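Robot arm on room turnaround, what happens to the hours?

Posted by Muthu Thomas in Work and Workplaces, February
14 replies hidden, 3 shown. Shared 11 times. 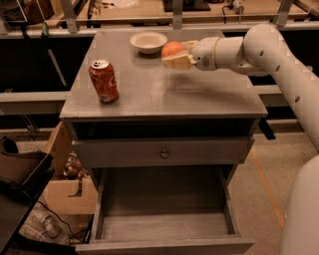 The arm with its fingers round the orange, bottom drawer open.

I work at Lengate, a block of serviced flats, 304 units over two buildings. I'm one of the people who turn the rooms round between guests. Management is working with a firm called Prarnano on an arm that does what they call small item reset. It clears the top of the bedside table, opens and shuts the drawers and checks for things left behind. At the moment it is only doing this in a practice area with a bedside table, a bowl and a few bits to pick up. The plan is to bring it to one floor first.

We had a meeting where we were told no jobs would go. What we were told is that the job would be "reshaped". When I asked what that meant I was told the arm would do the bedside and desk and we would do bed, bathroom and floor as now, with less time per room because part of the work was gone.

My trouble with this is that the bedside table takes me hardly any time. It's the bed and the bathroom that take it out of you. If they knock minutes off each room for something that was never the hard part, we end up doing the heavy work faster. It's also the bit of the room where you get to stand up straight.

I'd like to hear from people who have had something like this brought in. Did the hours change? Who sorted it out when the machine got stuck? And is there anything we should be asking for now, before it starts? We have a staff rep but she is new to it.

Blandine Gautier
Member, 958 posts

I was a shift lead at a laundry and linen store when we got picking arms, so it's not the same work but the same sort of change. I'll answer what I can.

Hours. Ours stayed the same on paper for the first few months. Then the rota was rewritten using the machine's best figures, the ones from a good day. That was the mistake we made, letting those figures stand. Ask now which figures will be used to set the time per room, who takes them down, and over how many rooms. We asked for 400 and got it in the end, but only after the first rota had gone wrong. Ask for the times to be taken with ordinary rooms as guests leave them, full of chargers, tissues, half-finished drinks and wet towels. A table with three things on it will give you a very nice number.

Stoppages. Get it written down whose job it is. With us it fell to whoever was nearest, and that person's own work still had to be finished. In the end we had a line added to the shift sheet where you wrote the time you stopped and the time you started again. It took a week to get people to fill it in, but after that the managers could see where the time was going and the targets came down a bit.

The point you make about the light part of the job is a fair one and you should say it in those words. We lost the folding, which was the sitting-down work, and kept the trolleys. More people were off with bad backs that winter. I can't prove the two were connected but I'd have liked somebody to look at it beforehand. You can ask for a fresh look at the lifting and bending once the mix of tasks changes. Ask for it in writing, and ask for it before the one-floor trial and again after.

Other things I'd put on the list:

Who is trained to stop the machine, and does that include agency and weekend staff.
Whether the cameras on it record you, how long that is kept and whether it can be used in a disciplinary.
What happens with lost property. If it picks up a ring and the ring goes missing, you want to know who signs for it.
Whether there's extra pay for looking after it. We got a small allowance for two people per shift. Small, but it made it somebody's proper job.

It wasn't all bad. The night shift got easier and two of my team moved over to running the machines and liked it. One of them is still doing it.

pegandline

we had the Pai ones for floors. they're fine. you get used to it. ours got stuck on the lift threshold a lot and you just give it a shove

Clalla_nights

I'd disagree a little with Blandine on one thing. Don't wait for the trial to finish before you talk about time per room. By then the new number is in somebody's spreadsheet and you are arguing to get something back. Ask for the time per room to stay exactly as it is for the whole trial, arm or no arm, and for any change after that to be agreed with your rep.

Also ask to go and watch it being tested, if you haven't. Take someone who does the rooms every day. At my place the people setting it up had never turned a room round and didn't know that guests leave things under the pillow. They were quite pleased to be told.

Comments (4)

Muthu Thomas: Thank you, this is very useful. I've printed Blandine's list for the rep. I hadn't thought about lost property at all and we get a lot of it.

Blandine Gautier: Agree with Clalla_nights about fixing the time first. We should have done that.

rowan_t: Do the guests get told there's a machine going through the drawers? I'd want to know.

Muthu Thomas: Good question, I asked this morning and they said it's being looked at.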